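Nodton Puts Two Gripper Designs Through a Month of Side-by-Side Trials

Sodach, November. Nodton, the small automation workshop that many of our neighbors still know from its years fixing packing machines, is happy to share that its long comparison of two finger designs for light robot arms has reached the halfway mark, with 3,000 pick attempts now logged and plenty of coffee gone along with them.

The trials pit the open-framed Clametti jaw against the flatter Kuusk finger plate on everyday items of the kind people keep in kitchens and desk drawers. Each design gets 22 different tasks, from lifting a cup to pulling a drawer by its knob, and every task is repeated under 7 lighting settings, so that the wrist cameras get a fair test too.

"We went in with our favorites, of course, and I have already had to eat a few of my words," said Gillespie Galbraith, who leads the trials. "Small cubes are a lot harder than they look, and I would like to thank everybody who has put up with me talking about them at lunch." 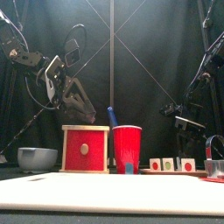

Two arms over the test table at Nodton, with a bowl, a drawer box, a cup and small dotted cubes set out in a row.

The second half of the trials begins this month, and the full results will be free to anyone who asks for them. Visitors are warmly invited to stop by the workshop on Saturday at 10 a.m. to see both grippers running and to ask as many questions as they like.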